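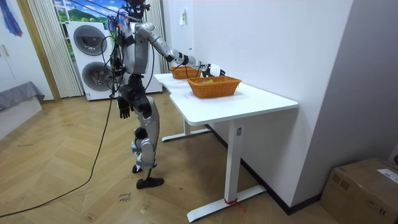
Grondovis Precinct Count Scanner, Model 9
Sold and serviced by Fulbridge Election Supply

We sell this scanner and we'll tell you what we think of it. It reads hand-marked paper ballots, keeps the paper in a locked bin underneath, and prints a results tape when the polls close. It does that job well. It will not make your recounts go away, and you should be wary of any salesman who says it will.

The maker's brochure claims a feed rate of 31 ballots a minute. We have never seen a real precinct come near that. Voters hold the ballot the wrong way up, stop to read the screen, and walk off before the green light. Plan for much less, and if your precinct has more than 300 voters expected before 9 a.m., order two.

What comes with it
Scanner head and ballot bin
Two keys, one for the bin and one for the memory door
Three rolls of tape
Power cord and backup battery
Printed manual

Not included: the rolling case, the privacy screen, the yearly service plan. The case is worth buying. The privacy screen is flimsy and most counties already own something better.

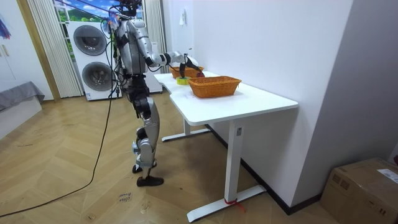 The battery is rated for a full polling day. Divya Gounder in our service shop ran ours down and got about 93 percent of the stated time, with the printer idle. Printing cuts into that, so keep the unit plugged in and treat the battery as cover for a short outage.

There is no modem and no wireless card. We get calls asking for one so results can go out faster. Drive the memory stick to the county office — it has worked for years.

Will it be approved in your state? Ask your state election office, in writing, before you send us a purchase order. Approval covers a certain software version, and a version that passed in January may not be the one on the unit you are quoted. We print the version number on every quote.

Service plan: one visit a year, parts and labor, loaner if yours can't be fixed on site. Small counties with one or two units may do better paying by the visit.

Quotes and demo units: ask for Vidar Hovland. Demo units go out for two weeks and you pay return freight.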